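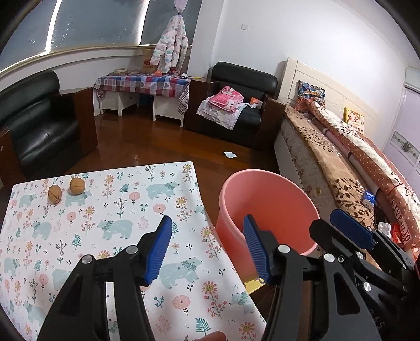

December, 4:10 pm. Table clearing, Salleck room

Bear cloth on again, the white one w/ flowers. Walnuts go in their own bag, NOT the compost. Bucket stays on the floor to the right of the table, rinse before next round.

Sorting order for now: wrappers first, then peel, then cloth/textile bits last. Peel sticks to the cloth if left, wipe staright after. Log sheet is at 149, stop at 16 per table and start a new line.

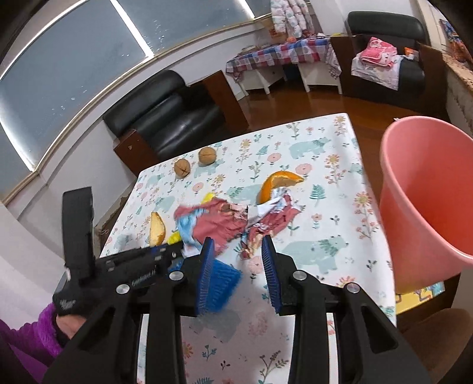
Orange peel and crumpled bits, mid table. Blue shaggy piece nearer the front.

To do: ask Starkex re spare tablecloth, this one needs a wash. Check the floor to, stuff rolls off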